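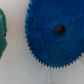

Fig. 2. Blue gear, toothed rim.

4.3 Fitting the drive gear

Applies to the Hanar hand-cranked wool winder. Allow the gear and shaft to reach room temperature before fitting.

1. Unclip the yarn guide and lift the spool clear of the base.
2. Undo the two screws in the side cover. Keep them apart from the cover screws of the Trarkum base, which have a different thread.
3. Wipe the shaft with a dry cloth. Remove all fibre from the groove behind the collar.
4. Slide the gear on to the shaft until it meets the collar. Do not use a hammer.
5. Turn the crank slowly through one full turn. The teeth must mesh without clicking.
6. Refit the cover and tighten both screws by hand.

CAUTION: Do not wash the gear in water above 60 °C. The teeth may lose their shape.

Note: Grease is not needed on the teeth. Put a single drop of light oil on the shaft every 1000 turns of the crank.

Note: Winders supplied before July have a shorter shaft and need spacer 67 between the gear and the collar. Order the spacer from Fledetti, giving the number on the underside of the base.

If the crank is stiff after fitting, repeat steps 3 to 5 before going on to section 4.4.

Revised 13/11/2025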